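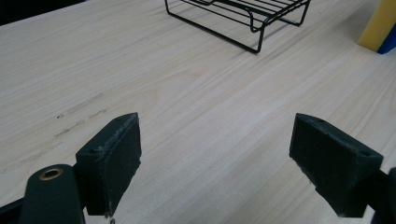 The sponge line

2023-04-23

Every equipment budget I have read in this business has the same shape. There is one enormous number at the top, followed by a gentle slope, and at the bottom a line called "sundries" that somebody filled in while standing up. The enormous number is the robot arm. The sundries are everything the robot arm is supposed to do something to.

I have come round to thinking we should draw it up the other way, starting at the bottom, and I will try to make the case without raising my voice.

Our small outfit at Nurncombe wants a robot that can tidy up a kitchen bench. It is a modest ambition and a surprisingly dear one. To teach the thing, people spend a good part of the day holding a gripper in one hand and using it to pick up household objects, over and over, while the camera on it records the lot. The work is done on a plain pale tabletop with a dish sponge and a wire rack. If you walked in off the street you would assume we had been asked to wash up and were putting it off.

Last April's plan had the arm in it, from Kragh, with the bracket, the controller and a service agreement long enough to need its own binder. The Kragh quote went through in a single meeting. Large sums are restful. They arrive on letterhead and all you can do is nod at them.

The second item on the agenda was 126 dollars for sponges, racks, cloths and a set of replacement finger pads. That took the rest of the afternoon. Did we need more than one sponge? Could people bring them from home? Had anyone looked into washing them? I was asked to go away and come back with three quotes, and I would like it recorded that I did, and that the staff time came to rather more than 126 dollars.

I don't blame the meeting. Everyone at the table owned a sponge and so everyone was an expert. Only one of us had ever priced an arm.

All the same, consider what a day looks like when the small line has been trimmed. A finger pad starts to fray at the lower edge. The plastic gets scuffed at the corners, which is what plastic does when you bump it into a table for a living. You carry on, because the spares were cut from 20 to four and those four went out with the other team. By the end of the week you have a great many recordings of a slightly different gripper from the one you started with, and a very expensive arm in its crate, waiting to learn from them. 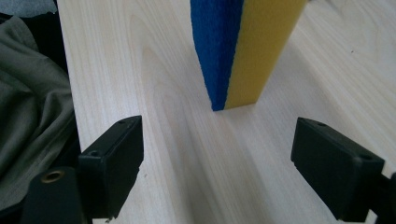
The sponge, standing up, with the gripper open and a fair bit of bench still to cross.

It looks like nothing much, and on a spreadsheet it looks like less. But the arm is no use to us until that sort of thing has been done by hand a tedious number of times, with decent jaws and something sensible between them. If I had to choose between a grander arm and a cupboard full of dull supplies, I would take the cupboard and ask for a key.

The trade does not help. The Furatberg catalogue gives its arms glossy double pages and puts the finger pads at the back, in small type, near the cable ties. The planning software we rent, Prolix, will depreciate a controller over 10 years to the cent, but it has no category for an object whose purpose is to be squashed. I tried entering sponges under "tooling" and was prompted for a serial number. I tried "consumables" and it wanted a hazard sheet. They are presently listed as "furniture, other".

So here is my proposal, which I have also sent round in a memo. Write the list of things the robot will touch, and the things that will touch them, before you write down the robot. Price it with spares. Put down the hours of the people who will be holding the gripper, at what you pay them, and include the hours when their wrists need a rest. Include the table, and a second table if you can stand the conversation. Then see what is left, and buy the best arm that fits in it.

You may end up with a smaller arm. I have heard this described as a lack of ambition, mainly by people who sell arms. There is a fairer objection, that an arm must be ordered months ahead and a sponge can be got at the shops before lunch. True enough. But somebody has to go to the shops, with money, and under our present rules that person needs a purchase order and two signatures, and one of the signatories is on leave until the end of the month.

The new plan is due shortly. I have moved sundries to page one and renamed it "primary apparatus". Nothing has been questioned so far, though I have left the Kragh quote stapled on top in case anyone needs something to nod at.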